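# Sewing thread

**Sewing thread** is a fine, strong yarn made for joining pieces of cloth, closing seams, fastening buttons and decorating fabric. It is one of the oldest manufactured goods people still use every day, and a remarkable one: a strand thinner than a pencil line can hold a winter coat together for decades. Thread differs from ordinary yarn in how tightly it is twisted, how smoothly it is finished and how evenly it must run through the eye of a needle.

## Early history

The first threads were not spun at all. People sewed hides with sinew, gut and strips of plant fibre long before there was woven cloth, and eyed needles of bone are known from sites tens of thousands of years old. Spun flax came later, followed by wool, silk and cotton, each in the regions where the raw fibre was at hand. Silk thread travelled widely along the trade routes of Asia and was prized for its strength and its wonderful lustre.

For centuries linen was the everyday sewing thread of Europe, with silk kept for fine work. Cotton took over in the 1800s, when spinners learned to ply several strands into a cord smooth enough to rival silk. The sewing machine then changed everything. A machine needle pulls the same short length of thread back and forth many times before it settles into a stitch, and the soft, uneven threads that had served hand sewers well enough frayed and snapped. Mills answered with the six-cord cotton thread, a lovely piece of engineering in which three pairs of strands are twisted together in opposite directions so that the finished thread lies calm and straight.

## Twist and ply

Nearly all spun thread has twist. Single strands are spun one way and then plied the other way, and the two twists balance each other. Thread with a final twist to the left is called Z-twist and suits most sewing machines, whose action tends to tighten it slightly. S-twist thread does the reverse and may come undone in the same machine, although it is perfectly pleasant for some kinds of handwork and crochet.

Too little twist gives a weak, fuzzy thread. Too much makes it kink and curl back on itself, as anyone who has fought a lively thread through a buttonhole will know.

## Fibres

- **Cotton** is soft and takes dye well. It has little stretch and stands up to a hot iron, so quilters love it. Mercerised cotton has been treated with caustic soda, which swells the fibres and gives them a gentle shine.
- **Polyester** is the general-purpose thread of today, strong and slightly stretchy. It may be spun from short fibres or wrapped around a continuous core.
- **Silk** glides through cloth and leaves hardly a mark, and is a favourite for basting fine fabric and for hand-finished hems.
- **Linen** is stiff and very strong. Bookbinders and leatherworkers often wax it before use.
- **Nylon** is found in upholstery, luggage and sails, though it yellows in strong sunlight.

## Thread weight

Thread sizing is famously muddled, and also rather fascinating once the logic comes clear. Several systems are in use side by side, and they don't all run in the same direction.

The *tex* number is the weight in grams of 1,000 metres of thread, so a higher number means a thicker thread. *Denier* works the same way over 9,000 metres. The *metric count* runs backwards: it gives the number of metres in one gram, and a higher number means a finer thread. Labels marked 100 or 75 can therefore mean quite different things depending on the system, and careful makers print the tex value as well.

## Spools, reels and cones

Thread was once sold in skeins or hanks, and the buyer wound it at home. Turned wooden spools became common in the 19th century, and at first some shops took a small deposit on them. Plastic replaced wood over the course of the 20th century, while factories moved to large cones that feed thread from the top at high speed.

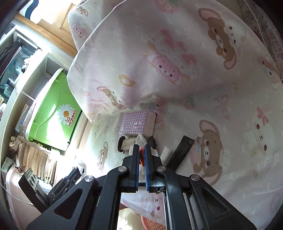
How the thread is wound affects how it ought to come off. Stacked thread, laid in parallel rows, unwinds best from the side with the spool turning on an upright pin. Cross-wound thread forms a pattern of small Xs and prefers to lift off over the end. Swapping the two adds twist or drag, and a good many mysterious tension troubles vanish once the spool is placed the right way!

## Care and storage

Light, dust and damp are the main enemies. Cotton thread kept in a dry drawer can stay sound for many years, but old thread should be tested with a sharp tug before it goes into a seam. If it breaks easily, it can still be used for basting, where a weak thread is even a small advantage - it pulls out without harming the cloth.

## See also

- Bobbin
- Embroidery floss
- Needle
- Yarn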